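Learning Contact Tasks from Human Demonstration
Handout 4: Raking and Leveling of Loose Ground

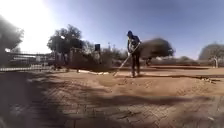
Fig. 1. Manual raking on sandy ground, fixed camera. Note the uneven ridges in front of the rake head.

Course notes prepared by Maysoun Srour. Read before the lab session; the exercises at the end refer to Sections 2 and 3.

1. Why raking

Most methods in Handouts 1 to 3 assume that the object has a pose and that the task ends when the pose is correct. Loose soil has no pose. Its state is a surface, the surface changes with every stroke, and two strokes with the same tool path can leave different results if the starting heights differ. A controller that replays a recorded path will therefore drift from the goal after a few strokes.

The method covered here is the one developed by Rana and Qureshi for the Zavgate outdoor platform. It learns from video of people doing the job with ordinary tools. No sensors are attached to the worker or the rake.

2. Representation

The ground is stored as a height map h(x, y) on a regular grid. A stroke is described by four values: contact point, pull direction, pull length, and depth. The handle is treated as a rigid line. Its angle is estimated from the video and used to recover the position of the rake head when the head is partly buried or hidden by the legs.

Three sources of error should be kept in mind.

Blur. A thin, pale handle against tan soil gives weak edges, and a moving body gives weaker ones. Frames with a low edge score are dropped before fitting.

Shadow. Low sun makes small furrows easy to see but also places long shadows on the ground. A shadow border can be mistaken for a ridge. The fitting step compares the border over time: a ridge changes when the tool passes over it, a shadow does not.

Scale. The camera is calibrated against the ground plane only. Depth values are relative until one known height is supplied.

3. Training and results

The training set has 114 demonstrations. Strokes are segmented wherever the estimated pull speed crosses zero. A small network predicts the change in h for a proposed stroke, and the planner searches over strokes to reduce the height variance inside the work area. The planning horizon is 2 strokes. Longer horizons were tested and gave no gain, as prediction error grew faster than the benefit of looking ahead.

On held-out plots the learned planner reached the flatness target in 66 percent of trials. Path replay, run on the same plots, reached it less often and failed mainly where a ridge crossed the work area at a slant. Remaining failures of the learned planner were of two kinds: soil pushed past the border of the grid, and debris caught under the tines, which the height map does not model.

4. Exercises

a. Write the volume conservation constraint for a single stroke. State what happens to it at the grid border.

b. In Fig. 1, mark where you would place the contact point for the next stroke and give a pull direction. Justify both from the visible ridges.

c. The stroke model has no term for tool tilt. Propose one and say whether it can be estimated from a single fixed camera.

Submit written answers to Jihad Salameh before the June lab. Code for the segmentation step is in the course folder under "strokes".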